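About Duvley

Duvley is a small company that lets out workrooms and desks in Diltbridge. We take bookings by the morning, the day or the month. Most of the people who use us are self-employed: bookkeepers, translators, dressmakers, tutors, and a few who are writing something long and need to be out of the house.

The business was started by Yaryna Chornovol, who had been renting a corner of an accountant's office and found there was a waiting list for it. She took on the ground floor of the old Gunawardena building, which had been a wholesale stationer's, and opened with 40 desks. Marcelino Araújo joined the following February to run bookings and is now a partner.

We have since added a second site at Tultside, a short walk from the bus station. Between the two we have 146 members. Tultside is the quieter of the pair and has the larger rooms, so classes and small workshops tend to go there. 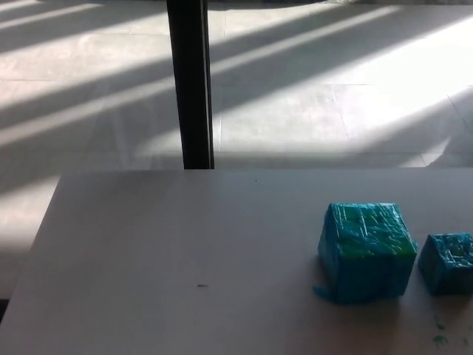 Table and tiled floor crossed by bands of sunlight.

Members get a key fob, a locker and use of the kitchen. Printing is charged by the page and parcels can be left at the front desk until six. Dogs are welcome at Diltbridge but not at Tultside, where the lease does not allow them.

We do not ask for a deposit on day bookings. Monthly members give four weeks' notice if they want to leave, and anything already paid beyond that is returned.

Both sites are open from half past seven until nine in the evening, apart from bank holidays. If you would like to look round, ring or write to Marcelino and he will arrange a time. Prices are on the Rooms and Desks page.

Page last updated 13 January 2024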